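# Handout 4: Setting the Table for Small Groups

Course: Service Basics, Bulach Training Kitchen

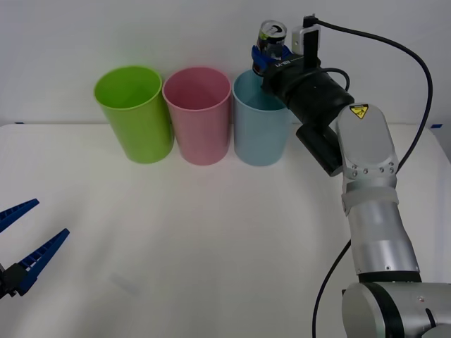 *Fig. 1. Three cups in one row at the back of the table: green, pink, light blue.*

In the last unit we spoke about washing and drying. Now we come to the cups, and to the question of where they should stand before the guests arrive. Many students think this is a small matter. When the cups stand in a different place every time, the helper must look for them, and the guests wait.

## 4.1 Words we use

- **Back line**: the row of cups near the wall.
- **Front area**: the free part of the table, where plates and hands come.
- **Rim**: the upper edge of the cup. The guest drinks from it, so we do not touch it.
- **Base**: the bottom of the cup. It is narrower than the rim in most stacking cups.

Please learn these words. I will use them in the practical part and I will not explain them again there.

## 4.2 The back line

Cups go to the back line first, before anything else is put on the table. In Fig. 1 the row is close to the wall and the cups stand upright. The green cup and the pink cup nearly touch at the rim. This is close enough. If the rims press against each other, a light plastic cup can move when you take its neighbor, and then the whole row must be made straight again.

How to do it:

1. Wipe the table from the back to the front. Let it dry.
2. Take the cups from the stack one by one. Hold each cup at the lower half.
3. Look into the cup. If there is a water spot or a piece of food, put it in the tray for second washing.
4. Put the first cup on the left side of the row. Continue to the right.
5. Step back and check the line from the front of the table, then from the side.

In our kitchen we keep a distance of 2 inches between the wall and the cups. The book by Shehata gives a larger distance, but it speaks about glasses with a stem, and we do not use those for the small groups.

## 4.3 Color order

We use colored cups for the children's table and for the afternoon group. Each guest keeps one color for the whole meal. For three guests, the order from left to right is the one in Fig. 1. Green is for the seat nearest to the door, pink is for the middle seat, and light blue is for the seat nearest to the window.

Students ask me every term if the order may be changed. You can change it when you work alone. When you work in a pair you must keep it, because your partner reads the order from the other side of the room and fills the cups from it. One guest in the afternoon group may have only water, and the color is how we know the cup.

A larger group sits at the long table, where we use white cups with name cards. That belongs to Handout 7.

## 4.4 Plastic cups on a white table

A few remarks about the material.

Plastic cups weigh little. A sleeve can push them over, so roll up your sleeves before you reach to the back line. Fill a cup to 60 percent and not more. For very small children, fill it to one third.

Our dishwasher program for plastic is the short one. Cups from the long program can lose their round shape, and then they do not stack well. We have 39 cups in the cupboard marked Cirkinix, and the bent ones should be taken out when you find them.

A white table shows drops and crumbs very clearly. Some students do not like this, but for learning it is good. Use the Flerkomero cloth, folded twice, and only a little water.

## 4.5 Frequent mistakes

- The student carries the cups with the fingers inside. This is the mistake I see most.
- The cups are put upside down "to keep them clean." On a table that was just wiped, the rim then stands in the wet.
- The row begins in the middle, and there is no place for the last cup.
- The cups are filled before the row is complete.

## 4.6 Practical part

Work in pairs. One student sets the back line for three guests, and the other student checks it with the steps in 4.2. Then change. After both turns, clear the table and stack the cups by color.

Write down for the next lesson:

- Which step took you the longest time?
- Did your partner have to correct the row, and where?
- How would you arrange the back line if one guest is left-handed?

Please bring a clean apron and your own pen.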